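Chapter 7
Good Practice at the Bench: Handling Rules for Gripper Work

Before you start: read the Sikden bench sheet, have a handling log open, know where the stop is. If you skipped chapter 6, go back for the section on pad wear.

Most of what goes wrong at a bench is not dramatic. A bag slips. A tub gets pushed instead of lifted. The rules in this chapter are mostly about that kind of thing, and about writing it down when it happens.

Start with film packaging. Powders in soft bags are the hard case, weight shifts, film shines, pads lose their hold. 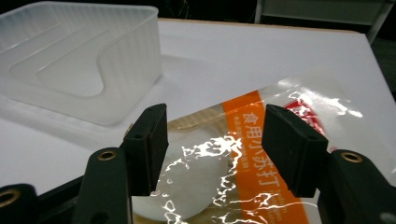 Rule 7.1. Open wide, come in level, close slow. Check both pads before every session, and again after 20 grasps. Trenix pads are rated for 3000 closures under the Sendthorpe code. One shop logged a pad failure at 2991, so treat the rating as a ceiling and swap early.

Rule 7.2. No sharp edges on film. If a bag tears, stop, log it, clean the pads befor going on. Powder on rubber changes the grip and you wont see it in the numbers till later.

Rigid and half-rigid containers come next. Easier in some ways. But thin walls flex, and anything standing loose inside will move when the wall does.

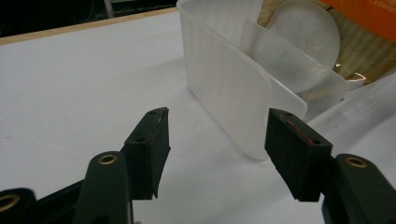
Rule 7.3. Approach on the wall, never on the contents. Keep 2 finger widths clear of lids and dishes. Hollmann's older guide allowed a rim grasp; the current one does not, so follow the current one.

Terms for this chapter: closure, rated life, rim grasp, wall grasp, clear zone. Section 7.4 covers the log itself, what goes in and who signs.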